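Traritville Makers list
Date: March 4, 2026
Re: sorting bits for the bench, and what to do about the rack

Hi all,

Quoting the bit I'm answering so it makes sense if you missed it:

> Has anyone found a decent way to keep small stuff together on a bench
> while you're gluing? I bought one of those Gorava drawer sets (37 bucks!)
> and the drawers stick so badly I fling everything across the shed each
> time I open one. Also wondering whether it's worth having a rack on the
> bench at all or if it just eats up the space.

Oh, I feel this. I had the Gorava ones too and gave them to my neighbour for her seeds, she loves them, go figure. What I do now is so low-tech I'm a bit embarrassed to post it: a shallow cardboard box with no lid, shoved right up beside the rack so it can't wander off. Whatever I'm working on goes in there, and at the end of the night I tip the lot out and put it away (or, okay, into a different box).
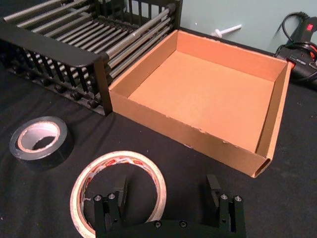 The shallow part matters more than you'd think. I tried a deep one first and spent half my evenings fishing around in the bottom for a clip I could hear but not see. If you can find a box with a folded-over wall, grab it, they stand up to being leaned on much better than the single-thickness kind. Mine's getting scuffed along the top edge and I don't care one bit, it was free!

As for the rack, I'd keep it. Yes, it takes up room, but I'd only fill the space with junk otherwise. I put a black cloth down under everything as well, which is great for the colour of pale bits against it and terrible for lint. Swings and roundabouts.

Glue gun lives at the far corner, lying on its side, unplugged when I'm done. I did look at the Alteo holder with the drip tray but it was 199 and I nearly choked on my tea. An old tile from the bathroom reno catches drips just fine.

If you want boxes, I've got 9 flattened ones in the garage in that same sort of size, happy to bring them along next time we meet. Just reply to me off list so we don't clog everyone's inbox.

Cheers from the messy end of Schwerdtfeger Road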